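Section 4: Before you use your Brostel smoothie maker for the first time

Welcome to the part of the guide we hope you won't skip! We know how tempting it is to plug everything in and have a drink on the table within minutes, but a little time spent now will save you a good deal of wiping down later, and your first smoothie will taste of fruit and nothing else.

4.1 Washing the parts

1. Lift the jug straight up off the base. It may feel stiff when new, so hold the base steady with your other hand and don't twist.
2. Turn the blade unit anticlockwise until it comes free, and put it somewhere you can see it. Please don't drop it into a bowl of soapy water with everything else.
3. Wash the jug, lid and measuring cap in warm water with a drop of washing-up liquid. Rinse well and leave to drain.
4. Clean the blade unit on its own with a long-handled brush, holding it by the plastic collar.
5. Wipe the base with a damp cloth and dry it thoroughly, going gently round the four rubber feet.

CAUTION: Never put the base in water or under the tap, even for a moment. Unplug it before wiping.

4.2 Choosing a spot

Any flat, dry worktop will do nicely. Leave a hand's width clear behind the base so the air can get in and out, and keep the lead well away from the hob. If your kitchen has low cupboards, check that you can lift the jug off without knocking it (many of us find this out the hard way, usually with a full jug).

4.3 Getting the fruit ready

Most soft fruit needs very little doing to it. Wash berries in a colander and let them drain, take the stones out of plums and peaches, and cut apples and pears into chunks, throwing away the cores. Bananas want peeling and breaking into pieces, and a good ripe one will make almost any smoothie thicker and sweeter, so it's well worth keeping a few in the house.

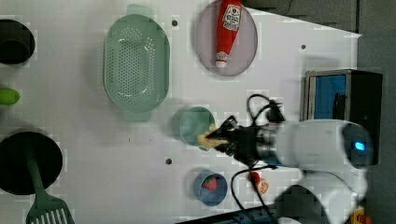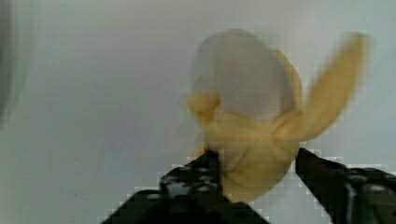 If you like your drinks really cold, peel and slice your bananas the night before and freeze them flat on a tray, then tip the slices into a bag. Let them stand for 5 minutes before blending.

Note: Always pour in the liquid first. Milk, juice, oat drink or plain water are all fine. If the fruit goes in first it tends to pack down round the blades, and you'll hear the motor labouring.

4.4 Your first blend

1. Fit the blade unit and turn it clockwise until it clicks.
2. Add the liquid, then the fruit, stopping at the MAX line. The jug holds 945 ml to this line.
3. Press the lid down firmly all the way round and put the measuring cap in place.
4. Set the jug on the base. The motor won't run unless the jug is sitting properly.
5. Plug in, choose speed 1, and let it turn over slowly until the larger pieces have broken up. Then move to speed 2 until the drink is as smooth as you like it.
6. Switch off, unplug, and wait for the blades to stop completely before you lift the jug.

CAUTION: Don't blend hot liquids. Let soups and cooked fruit cool to room temperature first.

You may notice a faint warm smell the first time or two. It comes from the new motor and soon goes. If it carries on, or you see smoke, switch off at once and turn to the fault table on page 17.

Spare jugs, lids and seals can be ordered under the Sorensen parts list at the back of this guide.

Guide revised 14 February 2024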